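How to Cut an Audition Song for a Musical (and Mark It So the Pianist Doesn't Hate You)

By Stella Shemweta
February

Print this page | E-mail this page
Shares: 127 | Comments: 15

So you've picked your song, you can sing it in the shower, you can sing it in the car, and then the audition notice says "please prepare a 32-bar cut" and you have no idea what that means or where the scissors go. I've been there! At my first audition for the Hallix Playhouse in Stadby I brought the whole song, seven pages, loose, and told the pianist to "just start wherever." She started at the top. I got through the dull verse and was politely thanked before I got anywhere near the chorus.

I've since sat on the other side of the piano for three seasons, turning pages and sometimes playing, and I've seen a lot of cuts. Good ones, strange ones, one that was held together with surgical tape. What follows is how I do mine now. You don't need to read music well. You need a pencil, a printed copy of the song in your key, and an evening.

What a cut is

A bar (or measure) is the space between two of those vertical lines on the staff. A 32-bar cut is a chunk of song that long, and a 16-bar cut is half that. In real life people at the table rarely count, and what they mean is "short" or "very short." If your song is slow, 32 bars can drag on forever, and if it's a patter song it'll be over before you've unclenched your hands. I time mine as well as counting them. When a notice gives you a time limit, go by the time and forget the bars completely.

If the notice says nothing at all, e-mail and ask. Stage managers answer that question all day and they don't mind.

Step 1: Get the right sheet music

Please don't start with the version in the big book of easy piano favorites. Those are often in a different key from the show, and the piano part plays your melody along with you, which feels nice at home and sounds like a school assembly in the room. Look for the vocal selections or the piano-vocal score, or buy a single song from one of the licensed sheet music sites where you can choose the key before you print.

Print two copies. One is for scribbling on and the other stays clean until you're sure.

While you're at it, sing through it with the actual notes in front of you. I had been singing one of my favorite songs from a cast recording for years, and the recording was a whole step lower than what I'd printed. I found this out on a high note, in public.

Step 2: Find the ending first

This is the part most people do backward. They start at the beginning and count forward until they run out of bars, and the cut ends in the middle of a thought. Start from the end instead. In most musical theater songs the last section is where the big note is, or the decision, or the joke, and it's already built to finish.

So: put your finger on the last bar you sing. Count backward until you reach your number. You'll probably land somewhere ugly, halfway through a sentence. Move a few bars either way until you hit the start of a phrase, something a person could say out of nowhere and still make sense. "And another thing" is a fine place to begin. "Of the" isn't.

Read the words of the cut out loud as a speech. Does it go anywhere? Is the person singing in a different spot at the end than at the start? If the whole thing is one feeling repeated, try a chunk from the bridge into the last chorus. Bridges are usually where somebody changes their mind, and they're wonderful for auditions.

Watch out for a long held note at the end with the piano thundering on underneath. You can shorten that. I cut the playout to a bar or two and mark a clear final chord, and everybody gets to go home sooner.

Step 3: Decide how you'll come in

You need to hear something before you sing. Your choices are pretty much these:

- A bell tone. The pianist plays your first note, once, and you go. It's quick and fine if you're steady.
- A short intro. Two or four bars lifted from the original introduction, or the bars right before your start. My favorite for anything with a groove.
- A chord. Handy for ballads where you want to start freely.

If you use the bars just before your cut, check that they lead to your key. Plenty of showtunes jump up a key for the last chorus, and if you borrow the intro from page one you'll be singing in one key while the piano sits in another. I have done this. It sounds like two radios.

Step 4: Mark it up

Now take your scribble copy and make it so clear that a tired stranger could play it. That's exactly who will be playing it! At the last big Hallix call we had over 127 singers, and by the evening the pianist could have played anything put in front of her as long as it was obvious. The ones that went wrong were nearly all marking problems.

Write START in big letters with a bracket at the exact beat. Write END the same way. If you're skipping a section, draw a box around the part to be skipped and cross it out with a clean line, then draw an arrow from where you leave to where you land. Better still, cut it out physically, so that there's nothing to skip. I use scissors and a glue stick, then photocopy the patchwork, and the copy looks as if it had always been that way.

Other things I mark:

- The tempo, with a word. "Bright," "easy waltz," "don't rush." Numbers are okay too if you know them.
- Key changes, circled. They're easy to miss right after a page turn.
- Any place I slow down or stop. I draw a little pair of eyeglasses, which means "look up at me." Pianists know this one.
- Repeats, first and second endings. If you're only taking the second ending, cross out the first.

Use a dark pencil or a pen. Yellow highlighter is okay on chord changes but please, no rainbow. And check the bottom line of every page! Home printers love to chop off the left hand of the last system, and then the poor pianist has to make up a bass line.

Step 5: Tape it or bind it

For a cut of 3 pages or fewer, I tape them side by side so they open out flat like a menu. No turns at all. For anything longer, put the pages back to back in a slim binder, with holes punched properly on the correct side. I don't use plastic sleeves. Some people like the non-glare kind, but under a desk lamp even those can shine, and they stick together when your hands are damp (mine always are).

Never hand over loose sheets. The Raudsepp Hall, where Hallix holds its calls, has a big ceiling fan right over the piano, and I've crawled under that thing after other people's music more times than I'd like.

A tablet is all right if it's yours and you've asked first. Bring paper as well. Batteries die, and screens go to sleep right on the key change.

Step 6: Try it with a real person

If you know anybody who plays, even badly, hand them the cut and say nothing. See whether they can get through it. Where they stop and squint, fix it. This is so much more useful than practicing with the cast recording, which doesn't have your cut in it anyway and comes with a full orchestra cheering you on.

No pianist? I use Romix, a little practice app on my phone that lets me slow a backing track down and loop a section. It does the job for learning where the cut starts. It won't follow you if you breathe late, though, so try to get in front of a live human at least once before the day. Church pianists, music students and school accompanists will often do a short session for a small fee. Pay them. Bring them a coffee, too.

Practice the thirty seconds before the singing as well. Walk up to the piano, put the book down, say hello, point to START and END, give the tempo. To give a tempo, sing a line of the song quietly to the pianist, at the speed you want. Don't snap your fingers. Don't clap. I've seen a pianist close the lid at a snap — very gently, but still.

Then walk to your spot, breathe, nod, and go.

If it goes wrong

It might! If the tempo is off, keep singing and lead with your voice, most pianists will come with you within a bar or two. If you blank on the words, make up some words. If it's a real train wreck right at the top, it's fine to stop, smile and say, "Could we start again?" You get one of those. And don't glare at the piano, whoever's fault it was. The person playing is quite often the music director, and always has ears.

Say thank you to the pianist on your way out, and take your music with you. There's a box of abandoned binders at the Raudsepp as long as my arm.

How many cuts should I have?

I keep three going: something upbeat, a ballad, and an odd one for comedies. Each has a 32 and a 16, with the shorter one marked on a separate copy so I'm not explaining brackets inside brackets. I also bring the full song in case they ask for more, tucked in the back.

Redo them every year or so. Your voice moves, your taste moves, and a cut you loved can go stale without your noticing. I'm redoing my ballad this month and I've already glued one page in upside down.

Print this page | E-mail this page

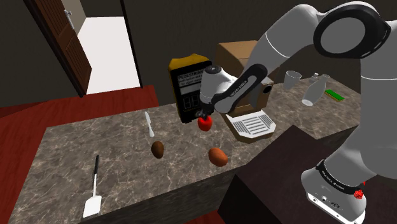 A red apple just above the marble countertop (computer rendering).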